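Ruvari opens its teal room in March, and you're all invited

Hello from the workshop! I'm Marwa Bouzid, I look after the fitting-out side at Ruvari, and I've been allowed to write this one myself (Dace Koppel usually does our press notes, so blame her for the nice ones).

We've spent the winter doing up the back room at Brulard, and it's finally ready to show people. The big argument was colour. Jaanus Lüse wanted white, I wanted something you'd be happy to look at all afternoon, and after 23 sample pots we settled on teal. I love it! It goes pale and a bit grey in some light and much deeper in other light, so you feel you've got two colours for the price of one. 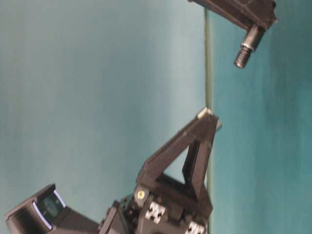 **WORKSHOP & INTERIORS**

Teal behind, black in front, a small brass-coloured screw head for a bit of sparkle: I could look at that pairing all day. Matte black shows up beautifully against it, right down to the fine lines in the surface, and even a plain threaded bolt looks rather smart.

Doors open at 10 in the morning and we'll be around until the tea runs out. Ojārs Krūmiņa is giving three short talks on mixing and matching colour for work spaces, and Merike Grīnberga will have the sample pots out if you'd like to try a patch on card and take it home. Bring an old shirt, she's generous with the brush.

Entry is free. Members of the press who'd like a quiet look round beforehand can ask for me or Dace at the Ruvari front desk, and we'll put the kettle on.

**Press contact:** Dace Koppel, Ruvari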